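How do you teach a robot to tidy up?

Think about the last time you picked up a coin purse. Did you plan where each finger would go? Probably not! Your hand just knew. A robot's hand doesn't know anything until it has had some lessons, and some of the best lessons come from people.

At the Whitelaw lab, Anastasia Kouris and Theano Petridis teach by showing. They hold a gripper in their own hand, a bit like a big pair of tongs, and use it to do a job such as putting keys away. A camera on the gripper records everything from the gripper's point of view. Each try is called a demonstration. No robot arm is needed for this part, so the lessons can happen at any old table.

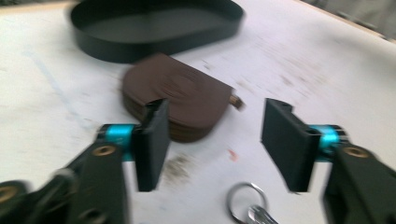 The gripper's view: two black fingers, a brown leather pouch, and a key on its ring at the bottom. Can you spot the zipper pull?

Next comes the computer's turn. It studies the videos and looks for patterns. When the pouch looks like this, which way did the fingers move? When did they close? Blurry pictures go in too, because a moving robot gets blurry views of its own.

Then the big test! The team's robot, Mulia, had to tidy the table all by itself. After learning from 40 demonstrations, it got the job right in 66 out of 97 tries. Pretty good for a beginner! Its favourite mistake was pinching the air right beside the key.

So the team went back and recorded more demonstrations, with things in different spots and different colours of pouch. They want Mulia to cope with a table it has never seen before.

Try it yourself: grab some kitchen tongs and pick up a key from a flat table. Where do you have to look? Which way do you turn your wrist?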